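About Rorkden

Hi, and thanks for stopping by! I started Rorkden with one rented room, a stack of cardboard boxes and a stubborn idea that small parts deserve a decent home. Shops and workshops send us their odds and ends, and we sort them, shelve them and pack them up again when they're wanted.

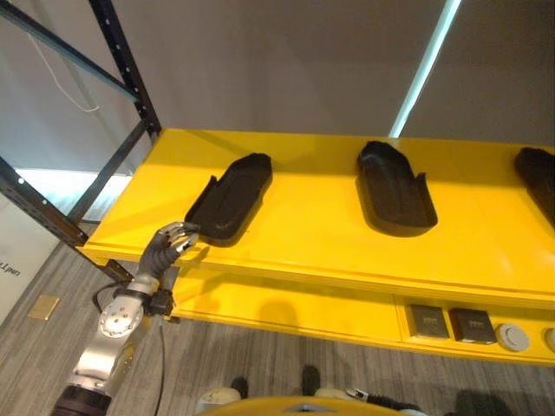 We've grown a bit (169 customers now!) but I still like to know where everything lives. Our first big job was for Chuensuk, who sent over 1094 pieces in one go, and I spent most of that December on my knees with a label maker. 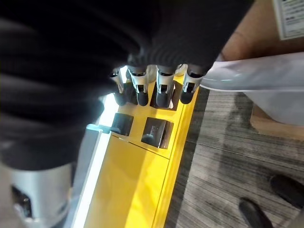
Sorting is my favorite part of the work, and I could talk bins and trays all day. I'm fond of square things most of all. A dark block sitting in its own square recess in bright yellow is so easy to spot, even when I'm tired and haven't had my coffee. Round things are more trouble, and springs are the worst. 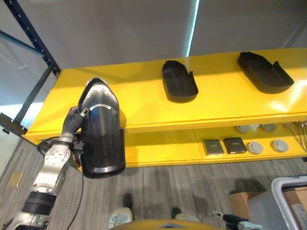
Do you take small orders?
Sure, we start at 7 pieces, and you can add more whenever you like.

We handle packing for the Hositz range too, mostly short runs of 80 at a time.

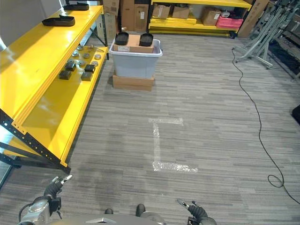 I try to answer every message myself, usually over lunch, so please write if you have a drawer or a whole back room that's getting away from you. I love a good mess!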